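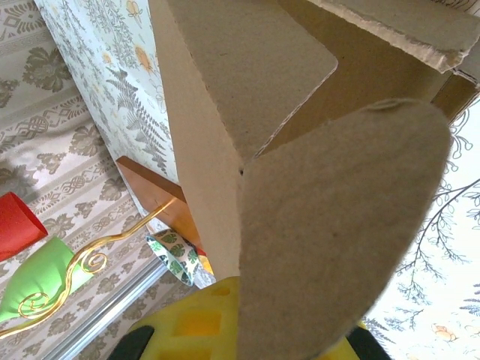
Wrist camera view of a corrugated box, flaps open, one edge torn. Stelum cell, Pronham.

Cardboard, two arms and a success rate to be careful with

Stelum's group in Pronham has put out its report on Skaretti, a method for training a pair of robot arms to handle cardboard boxes together. The short version is that the arms learn from people steering them through the job, and that a second model, trained on the same recordings, guesses when the first one is about to lose its grip and tells it to slow down. The training set is 1556 demonstrations. The headline result is that adding the slow-down signal cut dropped boxes in half.

Half sounds good. It is worth reading the table underneath before passing it on.

The tests were 100 runs spread over 10 box types, which leaves ten runs per type. At that size a couple of lucky grabs can move a box from the bad column to the good one. The report gives a single average across all types and puts the breakdown in an appendix, where most of the gain comes from two of the sturdier boxes. On soft, worn cardboard the baseline and the new method are close enough that I wouldn't bet lunch on the difference. I'd have led with that, because worn cardboard is what people in returns and recycling want handled. 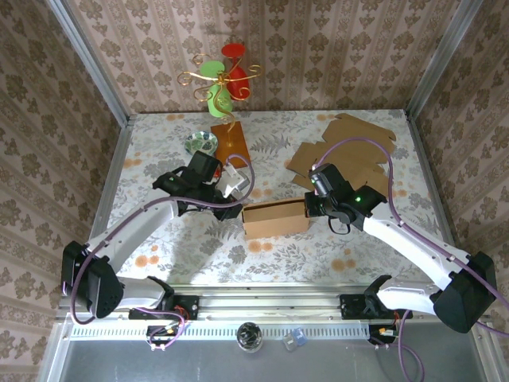
Then there is the question of what the slow-down signal does. A box held by two arms that are both moving more slowly is going to be dropped less often, whether or not anything has been predicted. The obvious check is to run the old policy at a lower speed all the way through and compare. The authors did run something like this, on one box type, and call the outcome "comparable." That word gets a single line. If plain slowness buys most of the benefit, the second model is an expensive way to turn down a dial, and readers should be told how much it adds.

The Kravets comparison doesn't settle things either. Kravets is the older two-arm method everybody in this corner measures against, and it was built around one wrist camera per arm. Skaretti gets the wrist views plus a fixed view from over the table. The report says Kravets was retrained "with matching inputs where possible." Which inputs were possible? I looked and couldn't find it.

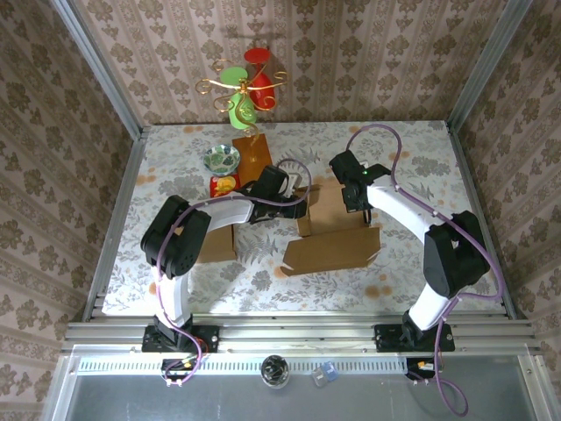 Clutter is where I came away more impressed than I expected. A lot of cardboard papers test on a bare gray bench under flat light, and the policy falls over the moment you set a mug down. Stelum went the other way, with floral fabric under the boxes, busy wallpaper on the walls, and a gold stand with a red cup and a green one hanging from it toward the back of the table. The stand even throws a shadow on the back wall. That is a fair amount of visual noise for a camera to sort through, and the group deserves credit for leaving it in. What the report doesn't say is whether the props moved between training and testing. If the wallpaper and the cups were the same in both, the policy may have learned this one corner very well. A run with different paper on the walls would take an afternoon.

Failures are scored as pass or fail, with no note of which arm let go first. For a method whose whole pitch is coordination between arms, that's the column I most wanted. The authors do describe one pattern in the text: long pieces held at both ends tend to twist when one gripper closes a beat ahead of the other. They offer no count.
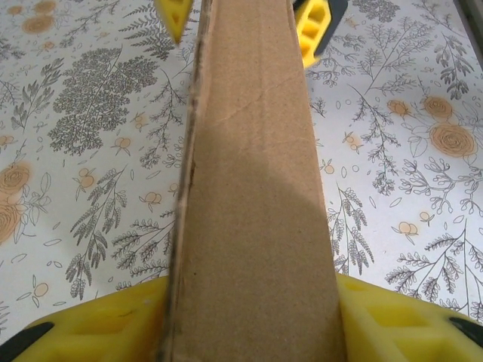 Yellow fingers on both sides of a long piece of cardboard, with more yellow gripper parts at the far end.

So, a decent idea, tested in a better setting than most and summed up too generously. Stelum says the recordings will be released in September, with per-arm logs. If the logs are complete, anyone with a free Thursday can redo the breakdown and see how the softer boxes fared. We'll run the slow-speed comparison on all 10 types if the weights come too, and print whatever we get.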